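Managing a Household
Unit 2: Paper, Card, and Small Things

Chapter 28
Cards and Keepsakes

Before you read

Think of one flat thing you have kept for more than a year that has no practical use. It may be a ticket, a name tag, a bookmark, or a card from a club. Write down where it is right now. If you can't say for certain, write that down too. You will need your answer for the activity at the end of this opening section.

Most homes handle bills, school forms, and insurance papers in some fashion. There is a drawer, a folder, or a pile by the door. The cards and slips that people keep for pleasure are a different matter. They come into the house one at a time, often tucked inside something else, and they are usually put down on the nearest surface.

A fan card is a good case. It looks like an identity card, with a photograph and bold printing, but it opens no doors and has no official standing. It says that the holder belongs with other people who like the same thing. The white card with "Blink家族" printed on it is of this type. The characters 家族 mean "family," and the second line, 粉丝身份证, means "fan identity card." A small photograph showing several faces is printed near one edge. 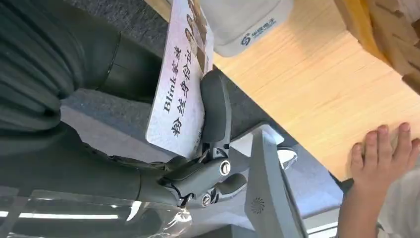

By the Home Studies Group, Skaltimgate
Text revised for the Chiriac edition

What counts as a keepsake card

In this chapter, a keepsake card is any flat, stiff item small enough to hold in one hand and kept for what it means to the owner. Fan cards, photo cards, greeting cards without envelopes, and expired membership cards all belong here. A library card in use does not, and neither does a bank card. Those were covered in Chapter 27 under daily carry items.

The line is not always clean. A membership card may be in daily use in June and a keepsake by the winter. When that happens, move it. A card that has changed its job should change its place, and the most common mistake in the survey homes at Geltden was leaving old cards in a wallet until they bent.

Handling

Hold a card by its edges where you can. Printed surfaces pick up skin oil, and a light card shows marks sooner than a dark one. Stand the card up or lay it flat, but do not lean it against a wall or a book for weeks — a thin card will slowly take on a curve.

Check for these before storing:

Bent or soft corners
Sticky patches left by tape or labels
Ink that comes off on a dry white cloth
Text in a language you cannot read

The last one is not damage. It is on the list as a reminder to write down what the card says while there is someone to ask. A slip of plain paper kept behind the card will do. Copy the original characters as well as the meaning, as in the caption style shown on page 56.

Clear a place to work

Sorting small things goes badly in a crowded spot. A card dropped among folds of cloth can be hard to find, and clear plastic is nearly as bad. Crinkled sheeting throws bright reflections, and a white card lying under it is easily taken for one of them.

The floor needs the same attention as the table. Many people sort while sitting on carpet, where there is plenty of room to spread out. Carpet is kind to cards that fall, but it is also where shoes get left and where cables run. A thin black cable curving across the carpet near a shoe is an ordinary sight in a lived-in room. Before cards go down on a floor like that, the shoe should go to the rack and the cable should be moved to the wall.

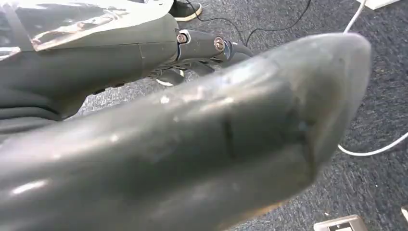 Reading time: 28 minutes for the full chapter

Set out a tray or a large sheet of plain paper in one color. Dark gray or brown works well with pale cards. Put the lamp to one side so that its light does not bounce off glossy surfaces into your eyes. Keep drinks in another room.

Take shoes off, or at least keep them away from the sorting area. Grit from a sole will scratch a printed face if the card is slid across it. Pick cards up; don't drag them.

How much to keep

A standard Wuritz card box, the size used in the worked examples, holds 300 cards without sleeves. It holds fewer with sleeves, and a good deal fewer if paper slips are added. Students are often surprised by how long a single box lasts. A household with one keen collector may fill it, and most others will not come close.

The box sets the limit. When it is full, the owner decides what leaves. Other people in the home should not make that choice, even for cards that look like scrap. To someone outside the group, a fan card may seem no different from a piece of packaging.

Terms used in this chapter

Daily carry: cards needed outside the home in an ordinary week
Keepsake card: a flat, stiff item kept for its meaning
Sleeve: a clear cover, open on one side
Slip: a plain paper note stored behind a card

Opening activity

Go back to the item you wrote down before reading. Find it, and note how long the search took and what you had to move. Then write a slip for it giving the words printed on it, where it came from, and where it will be kept from now on. Bring the slip to class. Leave the item at home.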